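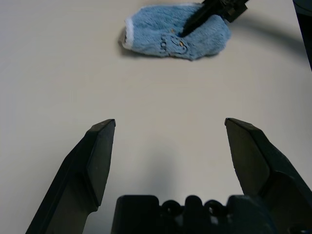
Hello, and welcome to Vomora! I'm the one who answers the emails, orders the flour and does most of the shouting over the mixer. We're a small cookery school on the edge of Arkville, up the stairs above the old seed shop, and we teach people to cook the sort of dinner they'd happily eat again the next night.

I started it after 18 years in restaurant kitchens, most of them at Charvát, where I ran the soup and dumpling section and learned to chop an onion without looking (please don't try this in class). I loved the work but never once got home in time for supper. So one November I handed in my apron, signed a lease and bought 2 second-hand ovens, one of which still runs a bit hot at the back. You'll get used to turning your tray.

Classes are for 12 people at most and last an evening or a full Saturday-length day, with a proper sit-down meal at the end. We do bread, pickles, pies, a lot of vegetables, and a beginners' course that starts with eggs and goes on from there. No experience needed! If you can peel a carrot you're ahead of where I was.

Most of our veg comes from the growers at Cuseck, just over the hill, so the menu shifts with whatever they've got too much of. Last summer that was courgettes, and I'm sorry to everyone who came in August.

We can cook without meat, dairy, nuts or gluten if you tell us when you book. Bring a tub for leftovers and shoes you don't mind getting floury. Aprons are on the hook by the door, and the kettle's always on.

Recent posts
Feeding a sourdough starter when you keep forgetting it
Braised red cabbage with apple
What to do with stale rye bread
Caraway dumplings, the Charvát way
Gift vouchers and how to use them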